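Home | Builds | Checklists | Members
Search this site Go

Jorton coffee arm, pre-run check (shared workshop)

1. Emergency stop: passes. Forty minutes late, but it passes.
2. Payload set to 600 g. Fine on paper.

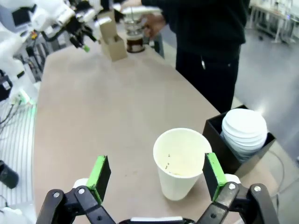
3. Grip force is my main doubt. Flirau's default suits blocks, and a paper cup standing between those green pads won't forgive much. Try 4 N, then look for creases.
4. Cables: tape down before any run.
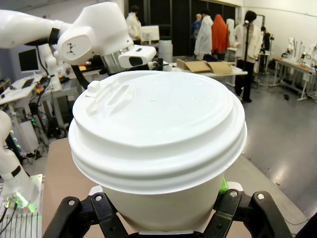 Lidded cup in the black fingers.

5. Lid fit: not signed off. Show me a full cup, tilted.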